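Call for readers: Hellier First Novel Panel

The Hellier First Novel Prize is looking for readers to join its panel from February. We read debut fiction from small presses, and the panel decides which books go through to the judges. No publishing background is needed. Past readers have included a bus driver, two retired nurses and a sixth-form student.

What the work involves

Each reader gets a parcel of books every month and writes a report of up to 400 words on each one. A report should say what the book is trying to do, how well it does it and whether you would pass it on. Plot summary can be kept short - the other readers will have the book as well. Every title is read by at least 2 people. Panel meetings are held in the evening at Breditlow and finish by 9pm.

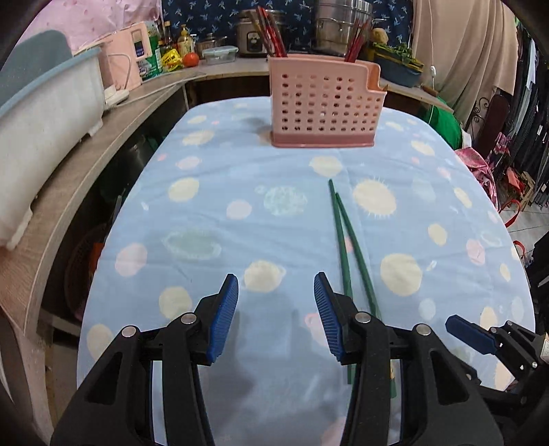 What we offer

- A fee of £850 for the full reading period, paid in two parts
- Travel to meetings
- You keep the books

Who can apply

Anyone over 18 who reads fiction regularly and can get to Breditlow. You can't apply if you have a novel entered this year, or if you work for a press that does. Last year we had 596 applications, so please keep yours to one page.

How to apply

Send a short letter and a report on any first novel you have read recently, liked or not. Post it to Yamuna Mathew, Panel Coordinator, at the Hellier office. Questions about access or fees should go to Leopold Hofstetter.

Related

Kurian Translation Bursary: how to enter
Hutell Short Story Evenings
Last year's Hellier longlist
Notes for publishers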